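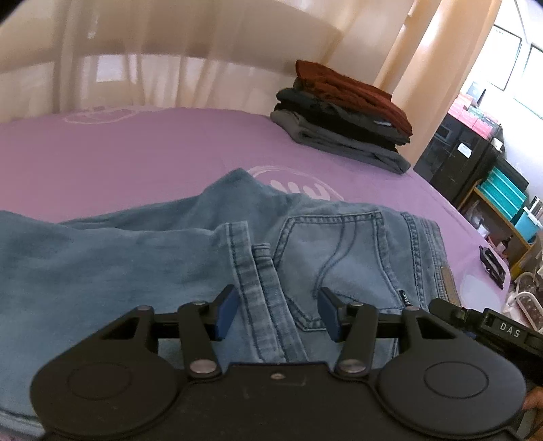

Chapter 6
Who Does the Wash? Housework and the Measurement of Time

In the town of Ulham, a household survey once asked married couples to estimate, separately and without conferring, what share of the housework each of them did. The researcher, Irina Surdu, added up the two answers for every couple. The total should have been 100 percent. In most homes it was well above that, and in one it reached 170. Either Ulham was the cleanest town on the continent, or somebody was rounding up.

Surdu had 561 couples in her sample, and she was careful to say that few of them were lying. People remember the chores they do because they were there at the time. They remember the chores other people do only if they happened to walk past, or if the chore was done badly. A husband who has never noticed a clean bathtub will notice a pink undershirt at once.

This chapter is about how social scientists measure unpaid work, why the measurements disagree, and what has been done about it. Chapter 5 dealt with paid work, where the job is easier: there are contracts, pay slips, and an employer with an interest in knowing who showed up. Laundry has no pay slips.

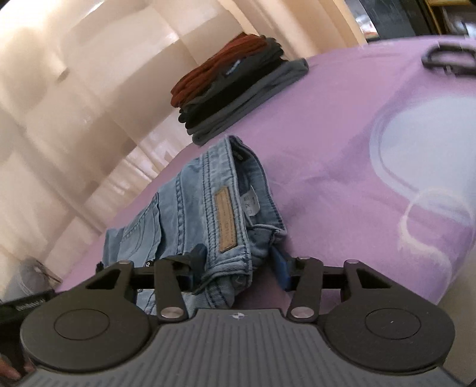 6.1 What counts as housework?

Most surveys begin with a list. The list used in the Orninau Household Study had 14 items, among them cooking, sweeping, ironing, mending, and "care of clothing, other." Lenuța Coman, who ran the fieldwork, later complained that "other" had swallowed half her data. Sorting went in there, and so did folding, putting away, treating stains, hunting for the second sock, and deciding whether a garment could stand one more day of wear. That last task takes no time at all on paper. Anyone who has stood over a chair piled with clothes at 11 at night knows better.

The trouble is partly one of boundaries. If you fold towels while watching a film, is that housework or leisure? Survey designers call these primary and secondary activities, and they ask people to report both. Respondents, being tired, mostly report the film.

There is also planning. Somebody in the house knows that the detergent is running low and that the school play calls for a white shirt. Early surveys missed this kind of work completely — it leaves no trace except a household that functions.

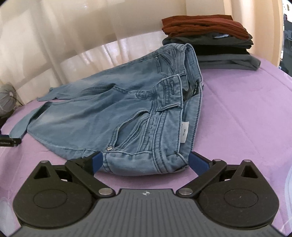
6.2 Estimates and diaries

There are two common ways to find out how people spend their time. The first is to ask them: "How many hours did you spend on laundry last week?" This is cheap and quick, and the answers tend to come in suspiciously round numbers. The second is the time diary, in which a person writes down what he or she did in each 15-minute stretch of a day. Diaries are expensive and tedious, and they are filled in faithfully until early evening, after which many lives seem to consist of "resting."

The Flultatbridge project tried both methods on the same people. Of the 2,000 households approached, 1,911 agreed to answer the short questions and 1,129 returned a usable diary. (One diary came back with a single entry for the whole day, "usual," and was not considered usable.) Hours of housework were lower in the diaries for both sexes, and the drop was larger for men. The authors reported this finding with great tact.

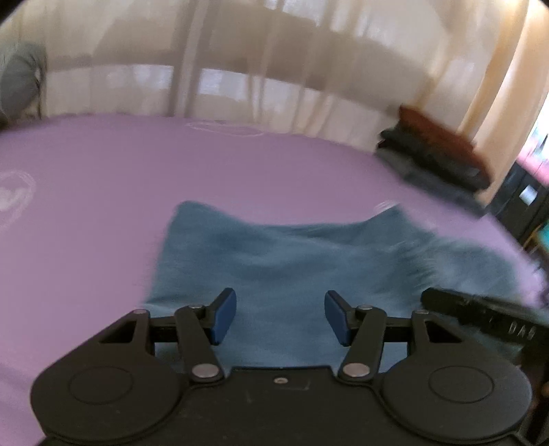

Note the problem hiding in those figures. The people who returned a diary were the people organized enough to return a diary. We might guess that their closets differ from everyone else's. This is called nonresponse bias, and we will come back to it in section 6.4, along with the Munteanu correction, a method for adjusting the totals that is less painful than its reputation.

Key terms: unpaid work, time diary, primary activity, secondary activity, nonresponse bias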